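8/15/25

I've been sulking since Tuesday, so apologies to everyone who messaged. Kristaps Toom has packed it in. If you don't follow lower league football that name will mean nothing to you, but if you stood on the same bit of terrace as me for the last few years you'll know exactly why I've had a face on.

Kristaps was our goalkeeper at Retska Rovers for six seasons and played 189 games, and I must have seen most of them. He came to us as a skinny lad with gloves that looked borrowed, let in three on his debut (two of them his fault, and he told everyone so in the bar afterwards), and we all assumed he'd be gone by Christmas. Then there was that night away at Makow in February. Freezing fog, pitch like a ploughed field, and he saved a penalty, got up, saved the rebound, and then somehow got a knee to the corner that followed. I screamed so loudly that a steward came over to check on me!

The knee is what's done for him in the end, the same one. He's had it operated on twice and the surgeon wasn't keen on a third go. He's 31, which is no age for a keeper, and I think he'd have had another five years in him. Inna Maksymiv is taking over in goal coaching for the whole club and she's asked him to help out with the under-12s on Saturday mornings. He hasn't said yes yet — I really hope he does.

Syahrul and I went to the farewell do on Wednesday. The manager, Kęstutis Žukauskas, isn't one for speeches but he managed a decent one, and only had to stop once. They gave Kristaps a framed shirt with 189 on the back and he held it the wrong way round for all the photos.
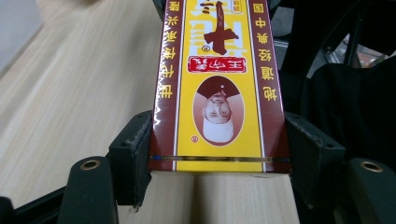
Anyway, the new season kicks off tomorrow at home to Amoren and I've no idea who is starting between the posts. Svyatoslav Nazarenko reckons it'll be the loan lad, and he usually hears things before I do. I'm on food for the minibus lot again, so tonight is noodles and a big tray of chicken wings, and the yellow and maroon box of Wang Shouyi spice is out on the side ready for the marinade. Syahrul wants them hotter than last year. Syahrul can bring his own chilli sauce.

Kick-off is three o'clock and I'll be in the usual spot by the floodlight. If anyone has a spare home shirt in a large, bring it along, mine finally gave up in the wash.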